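Oficina de Cenografia de Mesa - apontamentos da aula 3
Fundos de tecido e letras recortadas

Antes de mais, obrigada a quem trouxe tecido de casa na semana passada. Fiquei com dois cortes que não sei de quem são, estão no armário ao lado do lavatório, passem a buscá-los antes que eu lhes dê uso!

Hoje falamos do fundo. Eu gosto de tecido preto para quase tudo o que se monta em cima de uma mesa, porque as cores claras saltam logo e a parede atrás deixa de chamar a atenção. O Fulgencio Palacios, que dá a parte de luz, prefere cinzento e vai tentar convencer-vos disso em maio. Ouçam-no, mas experimentem as duas coisas.

Pendurar parece fácil e é onde se perde mais tempo. Comecem pelo centro, prendam com uma mola, depois os dois cantos e só então o que fica no meio. Molas pequenas de metal servem perfeitamente, desde que haja bastantes: com poucas, o pano faz barriga entre uma e outra. Se der para trazer o tecido até aos lados, como umas cortinas, melhor ainda - a mesa fica abraçada e não se vê parede nas pontas.

Quanto às rugas, ferro morno pelo avesso na véspera e enrolar o pano num tubo. Dobrado em quadrados volta tudo ao mesmo. Para um fundo de 210 cm de largura eu compro sempre mais um palmo de cada lado e nunca me arrependi.
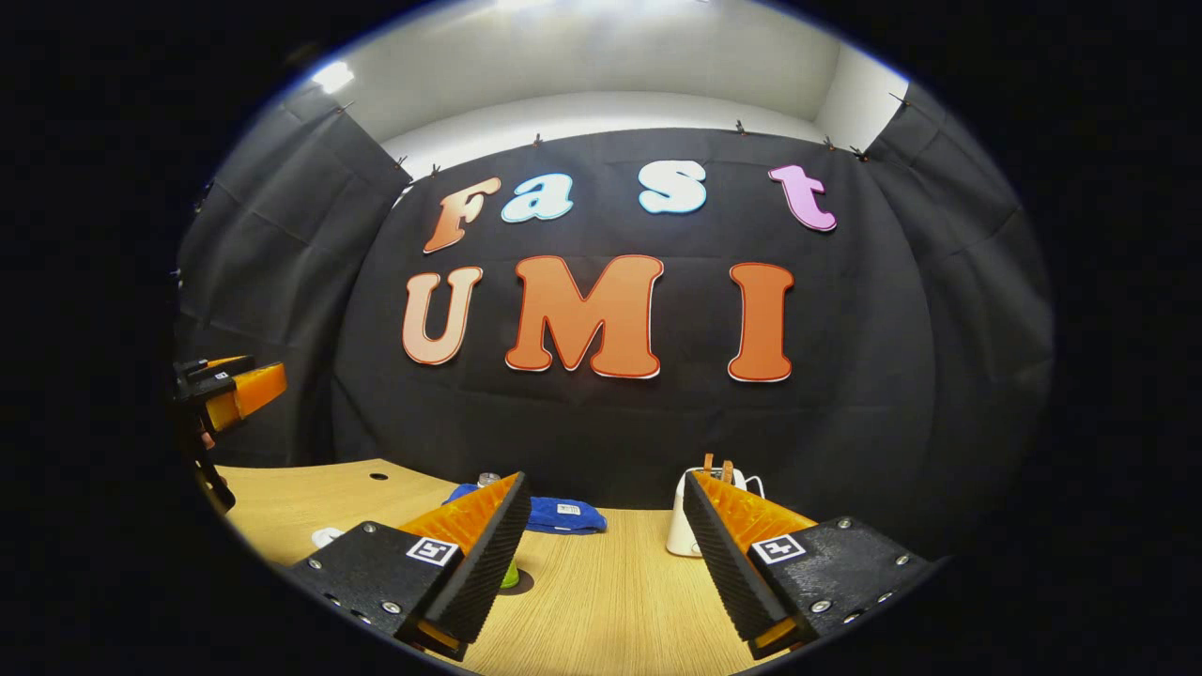 Agora as letras, que é a parte de que eu gosto mais. Para um título em duas linhas, ponham a palavra curta em baixo e em tamanho maior, com cores quentes (laranja, pêssego), e deixem os tons pálidos para a linha de cima. Um contorno branco ou vermelho ajuda imenso sobre o preto, sobretudo nas letras gordinhas de serifas redondas, que sem ele ficam um bocado moles.

O espaço entre letras vê-se de longe, não de perto! Fixem tudo de forma provisória, recuem até ao fundo da sala e leiam em voz alta. Se uma palavra se parte em duas, aproximem as letras antes de as fixar de vez. A inclinação é convosco: eu acho graça a uma letra meio torta, a Thu Ninh alinha tudo com fio de prumo e os trabalhos dela também ficam lindos.

Para a próxima aula: um esboço do vosso título, a cores, e uma letra já recortada em cartolina. Tragam tesoura própria, que as da sala já não cortam nada.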